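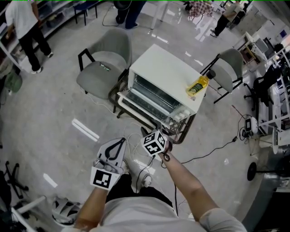
Horno de sobremesa blanco, con la rejilla dentro.

Preguntas frecuentes

Última actualización: 16 de noviembre de 2018

Me llegan muchos correos con las mismas dudas y los contesto de noche, con sueño y mal, así que he juntado las respuestas en esta página. Si la tuya no está, escríbeme igual, que me gusta el correo.

¿Qué es Wirkley?

Una editorial pequeñísima de poesía. La empecé yo en el cuarto de la plancha y ahora somos tres: Danica Krajčí, que se encarga del diseño y de decirme que no; Said Nasr, que corrige pruebas y lleva los envíos; y yo, que leo manuscritos y hago todo lo demás, incluida esta web (perdón por el menú). Publicamos poesía escrita en español y también traducciones, casi siempre en plaquettes grapadas y de vez en cuando en libro con lomo, cuando el texto lo pide y la cuenta del banco lo permite.

¿Puedo mandaros mi manuscrito?

¡Sí, claro! Abrimos la recepción una vez al año, en abril, durante todo el mes. Fuera de abril no leo nada, y te pido por favor que no me lo mandes «para ir adelantando», que luego se me pierde entre facturas. Un solo archivo, en PDF o en Word, con tu nombre en la primera página y una forma de contactar contigo. Para plaquette pido un máximo de 26 páginas. Para libro largo, escríbeme antes y lo hablamos.

¿Hay que pagar por enviar?

No. Ni por enviar ni por publicar ni por nada.

¿Qué tipo de poesía buscáis?

Me cuesta mucho contestar a esto sin ponerme cursi. Me gustan los libros con cocina, con trabajo, con parientes, con barrio. Me gusta el poema largo que se va por las ramas y vuelve cuando quiere. El haiku me gusta como lector, pero no sé editarlo y lo haría fatal. También leo prosa poética y diarios; de hecho el último libro que sacamos, «Los ríos de Kurker», de Rostislav Zeman, es medio diario y medio otra cosa que todavía no sé cómo llamar en la ficha de la distribuidora.

¿Tengo que tener algo publicado?

Para nada. Más de la mitad de nuestro catálogo son primeros libros. La carta de presentación la leo al final, después de los poemas, y a veces ni eso.

¿Cuánto tardáis en responder?

Tardamos. Leemos abril entero durante la primavera y parte del verano, y contestamos a todo el mundo, aunque sea con dos líneas. Si ha llegado octubre y no sabes nada de mí, reclama sin vergüenza, que seguramente el correo ha acabado en la carpeta de spam.

¿Puedo enviar el mismo manuscrito a otras editoriales?

Sí, y me parece lo normal. Solo te pido que me avises si te lo aceptan en otro sitio. Me dará rabia y te felicitaré, por ese orden.

¿Cuántos ejemplares imprimís?

Depende. Las plaquettes salen en tiradas cortas y reimprimimos cuando se agotan. Lo más grande que hemos hecho es «Zevmont», de Beat Mayrhofer, en traducción de Peter Mikuš: imprimimos 1.000 ejemplares y con la segunda tanda, muy modesta, hemos llegado a 1.092. Para poesía traducida, y para nosotros, es una barbaridad. Todavía no me lo creo y todavía quedan cajas debajo de mi mesa.

¿Cómo pagáis a los autores?

Con un porcentaje de las ventas, liquidado una vez al año, y con ejemplares. El contrato es corto, de dos páginas, y te lo mando antes de que digas que sí, para que lo leas con calma o se lo enseñes a alguien que entienda. Los derechos siguen siendo tuyos, nosotros solo pedimos la edición en papel durante un tiempo limitado.

¿Y a los traductores?

Igual, y con su nombre en la cubierta. Esa fue una pelea de Peter y la ganó con toda la razón.

¿Elijo yo la cubierta?

La propone Danica y tú opinas. Si de verdad no te gusta, se cambia. Lo que no hacemos es usar la foto de tu primo, salvo que sea muy buena (pasó una vez, era buenísima). Los interiores van casi siempre en Danko, una letra que Danica lleva usando desde la carrera y que aguanta bien los versos largos.

¿Dónde puedo comprar los libros?

En esta web, en la pestaña Catálogo, y en unas cuantas librerías que tienes listadas en la misma página. Si tu librería de siempre no nos conoce, pídeles el título y que me escriban; les mando un par de ejemplares en depósito y todos contentos. Los envíos salen los martes. Said prefiere empaquetarlo todo de una sentada, con la radio puesta, y yo no me meto.

Mi ejemplar ha llegado con una esquina doblada, ¿lo cambiáis?

Sí. Mándame una foto y te envío otro. El doblado quédatelo o regálalo.

¿Hacéis descuento a talleres y clubes de lectura?

A partir de 5 ejemplares del mismo título, sí. Y si el taller queda cerca y me pilla un día tranquilo, igual me presento yo con los libros bajo el brazo y me quedo a escuchar.

¿Puedo reproducir un poema en mi blog o leerlo en la radio?

Un poema suelto, citando libro y autor (y traductor, si lo hay), normalmente sí, pero pregunta antes. Yo se lo paso a quien lo escribió y te digo algo enseguida. Para más de un poema hay que hablarlo con más detalle.

¿Aceptáis gente en prácticas?

Ahora mismo no tenemos ni silla. Cuando haya silla lo pondré en el boletín, que sale cuando sale y al que puedes apuntarte en el formulario del pie de página.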